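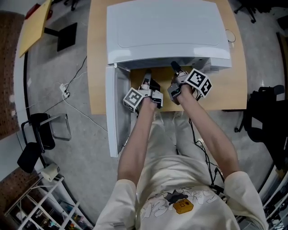
Saturday school, with grippers

I got to the Womton workshop at twenty past nine with a coffee in each hand, one of which was supposed to be for whoever was running the place that morning, and found that the whole club was already at it and didn't want coffee. They wanted the door shut behind me. There'd been a draught all week and it was making the pegboard rattle.

So that was my welcome to the Rindier student robotics club, which meets above a tile showroom and which I'd been promising to visit since May. I'd pictured the sort of thing I did at school (a buggy, a line of black tape, a lot of crying over batteries). The club does still own a buggy. It lives on a high shelf and the first-years are allowed to touch it.

What they're doing this term is housework. More exactly, they're collecting examples of people doing housework, so that a robot arm might one day learn to do a bit of it too. You take a gripper in each hand, the kind you hold yourself, and you go through some ordinary chore using only those, and the cameras and the marker cubes keep track of where everything went. Then you go through it again. And again! The club's target for the project is 500 good runs and when I visited they had 236, written in green on the back of a cereal box and taped beside the light switch.

I asked what counts as a good run and got four answers at once. The short version is that you have to finish the job, you can't touch anything with your actual fingers, and you can't stop in the middle to scratch your nose. The nose rule has cost them more runs than anything else. I thought that was a joke until I had my own turn.

The task of the day was the white appliance on the table. Open the door, reach in, do what's on the card, come out, close the door. I've opened a fair few doors in my life and I've got opinions about which ones are badly designed, so I was feeling pretty confident as they got me set up. Someone fed the cables down past my elbow and told me to stand with my feet apart, "like you're about to be handed a baby."

Well. My first go lasted 53 seconds and I never got the door open. I'd always thought of a door as something you pull, but with a gripper you have to get hold of it first, and getting hold of it means knowing where your fingertips are when your fingertips are a hand's length further out than they've been for your entire life. I kept closing on air. I also leaned, which you're not meant to do. By my fifth attempt I had the door open and was so pleased that I turned around to look for applause, and that was the end of that run.

The students are much, much better. There's a real style to it once you know what you're looking at. Some of them go in quickly and low, elbows tucked, and they're out again before you've worked out what they did. Others are slow and sort of stately about it. I'd assumed the fast ones would be the stars, but the club has been told by its mentors at Trososow (the engineering firm that lends them the grippers and a bench in the holidays) that a calm, clear run is worth more than a flashy one, and that a mixture of people is worth more than either. So they swap over every 20 minutes, whether they're on a roll or not, and you should hear the groaning.

What surprised me was how much of the morning had nothing to do with the appliance at all. They argue about the card. The card is the set of instructions for the task, in plain words, and it's been rewritten so often that the current one has a second card stapled over it. Does "close the door" mean pushed to, or latched? If you bump the side on the way out, do you carry on or start over? One student had a whole theory about left-handers, with diagrams, and I'm still not sure she's wrong.

They also keep a logbook, on paper, which I loved. It's a hardback accounts ledger with red columns, and each run gets one line: the run number, the task, a tick or a cross, and then a space for comments. I was allowed to read back through it while the next pair got ready. The comments start out terribly proper ("right gripper slow to close") and loosen up over the weeks. There's a whole page that just says "sleeve" over and over. Rolled sleeves catch on things, loose sleeves flop over things, and the club has now settled on T-shirts for everyone in all weathers.

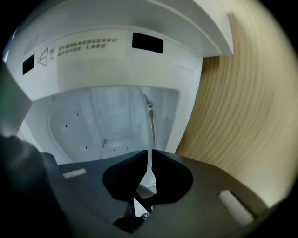

The bit that's hard to get across, if you haven't had a go, is how close everything feels. You're standing up straight with the whole room around you, but your attention is down at the end of the grippers, in a space the size of a shoebox, and you stop hearing people. One of the older students told me she dreams about it. She said she'd caught herself at home reaching for the fridge with her hand held in a pinch, and her dad had asked whether she'd hurt her wrist.

After lunch they go through the recordings, and I'd been warned this was the dull part. It wasn't dull to me, though I can see how it might be by the tenth week. Everybody crowds round two laptops and they watch the morning back through the gripper cameras, which have that very round, bulgy sort of view, like looking through the peephole in a front door. Straight things come out curved. You get a great looming bit of gripper along the bottom and then the job past it. The students read these pictures the way my grandfather read the form guide. They'll say "too shallow" or "nice, nice, hold it" at something that looks to me like a lot of white.

They throw out runs at this stage and they're pretty ruthless about it. I saw one student vote against her own best time of the morning over a wobble I couldn't see on the third viewing. My single completed run (yes, I got one in the end, just before lunch, thank you) was looked at in polite silence and then, to my absolute delight, kept. Apparently beginners are useful. The comment next to it in the ledger reads "hesitant but OK," and I've had worse reviews from editors.

I did wonder what the students get from it, beyond sore forearms. Some of them want to be engineers and say so. A couple were dragged along by friends and stayed for the arguments. Most of the ones I talked to said they liked that it was a real dataset that other people might use, and that they'd been trusted with it. The club has a place at the Lefèvre student showcase in the spring, where they'll have a table and a poster and, if the wiring behaves, a live demonstration — visitors can put on the grippers and have a try themselves. I've already told them to bring spare cards and a chair for the ones who take it badly.

There are problems, of course. The room's too small and it's up two flights of stairs, so everything heavy arrives with swearing. They're short of grippers, and when one's away for repair half the club sits around. The storage for the recordings costs more than the rent did in the old place, and the sausage sizzle that's meant to cover it was rained off. They'd like more tasks as well. Folding has been suggested. So has putting lids on containers, which got a long "ooooh" from the whole room and was written straight down on the list.

If you'd like to go along, the club takes visitors on Saturday mornings during term and the door's beside the showroom, on the lane side. Wear short sleeves. Ring the top bell, and then ring it again, as they won't hear the first one if there's a run on.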